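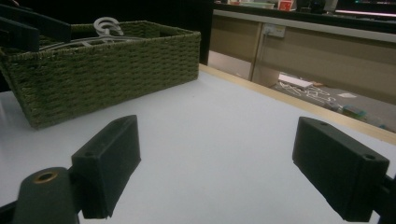 Hanger basket from the right-hand gripper, fingers open.

Tue 29 June

Hanger task again all day. Roman set the white table up before I got in and I did the morning block, then we swapped after lunch. My wrists are sore, the left one more than the right, and I think it's the way I hold the grip when I'm reaching over the back of the basket.

The result first, so I can find it later. The policy trained on the March data alone is still poor at picking one hanger out of a cluster. It goes for the hooks, closes, and comes up with two or three linked together or with nothing. Retrained with the new two-handed demonstrations added, it got a single hanger clear of the basket in 81 of 200 trials. Not a number to brag about, but the March-only version was so far below it that Weronika asked me to check I'd loaded the right weights. I had. I checked twice.

Where it fails has changed too. Before, most failures were at the grasp. Now the grasp is usually fine and the trouble is in the lift, when a second hook catches on the first and the other arm doesn't know what to do about it. In the demonstrations we hold the neighbour down with the second gripper without thinking, and I suspect we do it too fast for the policy to pick up as a separate step. Tomorrow I want to record a batch where we pause for a beat with the second gripper in place before lifting. Roman thinks the pause will just teach it to pause. He may be right. We'll do it on a small set first and compare.

Some 3816 demonstrations in the pool now, counting everything since we moved to the hand-held grippers. Weronika went through part of the March lot this afternoon and threw out a fair few where the basket was out of view of one wrist camera for most of the clip. She wants the rule written down: basket in view of at least one camera from start to finish, both grippers visible to the other where possible. I've added it to the top of the protocol sheet, under the bit about starting with the fingers open.

The white table is a mixed blessing. White hangers against it are hard going, and you can see it in the trials — once a hanger is half out of the basket and over the table, the release point wanders. Against the olive green weave it does much better. I'd like to run the same set on a darker surface before we change anything in the model. Caltar has a grey mat we could borrow, I'll write to them in the morning.

Meeting with the Skedska people got moved to next week. They want to see shirts on hangers, and I told them we aren't near shirts. Weronika was more diplomatic about it.

Wieczorek rang about the replacement finger pads, still no delivery date. We can manage with what we've got for now, but the grip on thin plastic will get worse as they wear and I don't want that creeping into the numbers.

To do: pause batch, mat, rerun the failures from trial block two with the lift logged separately. Charge the spare batteries tonight — forgot yesterday. Home by seven, soup.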